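Work and Automation, Handout 5
Tidying, fetching and putting back: what changes for the people on the floor
Revised 18 May 2022

Welcome back, everyone. A few of you stayed behind after the last session to say that the factory material felt a long way from the places you work in yourselves, and I had a good deal of sympathy with that. So this week we leave the welding line and go somewhere softer underfoot. We shall be thinking about the small jobs, the ones that seldom appear in a job description and yet fill up a surprising part of the day: straightening a shelf, pairing things up, putting back what somebody else has moved. Robots with arms and fingers are now being tried on exactly this sort of work, and I should like us to take it as seriously as we took the welding. 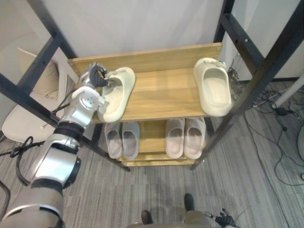
Our case is the footwear hire and returns counter at Plunside, run by a firm I shall call Rankin throughout, as the reading does. You will remember it from the April seminar (if you missed that one, the notes are in the same folder as these). Before any machine arrived, the counter handled 1,709 pairs over the study period, and the staff kept a diary of what they did between customers. Do read the diary extracts if you can find the time. They are much livelier than the report! One entry goes on for most of a page about the satisfaction of getting a rack straight before the doors open, and I have never managed to get through a seminar without reading it aloud.

When the robot came in, the managers assumed that the rack was the dull part and that everyone would be glad to be rid of it. Some were, particularly those with bad knees, for whom the lower shelf had been a misery for years. Others found that the rack had been their breather, the few quiet minutes in which they could turn their backs on the queue and chat to whoever was next to them. Take that away and the shift becomes all customers, from start to finish. The hours on the rota stayed exactly the same, and yet people went home more tired. Please hold on to this point, as it comes up again in the essay titles.

The second thing to notice is how much somebody has to know in order to set a task that looks so simple. What counts as a pair? Should the toes face out, or does it matter? If a slipper is put down askew, who decides whether it is good enough? At Plunside those decisions had lived in the heads of the longest-serving staff, and for the first time they were asked to say them out loud. Several enjoyed being asked. One or two felt, quite reasonably I think, that they were giving away something for which they had never been paid.

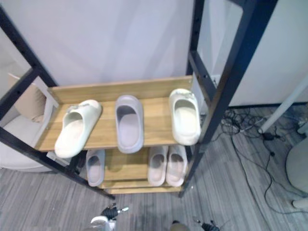 Prunimo Course Readers, Vol. 5, p. 88

Compare this with Didstead, where the same firm did things in a different order. There the staff were brought in before the robot was, and they chose which jobs it should try first. They kept the morning straighten-up for themselves and handed over the late one. The later count was 1,424 pairs, so it was a somewhat smaller site, and I would be wary of setting the two side by side as if nothing else differed between them.

For next time, please write a page on a small job you do at work, paid or unpaid. Say who taught it to you, what you would have to explain to a newcomer, and what you would miss if it went. Bring it on paper if possible, as we shall be swapping them round the table.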